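Burko soft finger set, second look. 2 Mar 2026

Short version – good fingers, annoying mount. Bought two sets for the bench in our shared workshop, one per arm. $37 a set. Ran them on and off since September on a pair of hand-me-down arms.

## Fitting

Box says no tools. Lies. You need a hex key, and the screws that come with it are soft as cheese. Stripped one the first night, swapped the lot for Hidico ones from the drawer. Adapter plate is fine. Instructions are six panels of tiny drawings, two of them upside down.

Cable is the other thing. Leave lots of slack at the wrist or it tugs when the arm turns over. I let mine run wide across the table and back down along the arm. Ugly, works.

## Grip

Most of my testing is cups and small water bottles. Cheap, don't break, and a clear bottle is a pain to hold so it shows up bad fingers fast. I go in low, near the base, tall cups right behind so there's not much room to be sloppy.

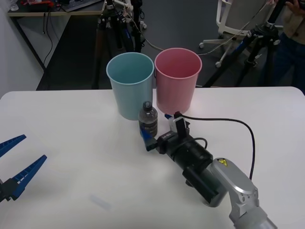

## What I'd fix

- Pads pick up dust, then they slide. Wipe them evry session.
- The long ridged fingers are great on soft stuff, too wide for anything crowded. Would of liked a shorter pair in the box.
- Spare pads only come in a pack of seven. Why seven
- Rated for up to 37 ounces. Wouldn't try it, mine start to bow well before that.

## Versus the Bremero

Bremero set is stiffer and mounts in half the time. Also marks plastic cups, and costs more. If you only move hard parts get that one. For mixed junk like ours, Burko.

Would buy again – with my own screws.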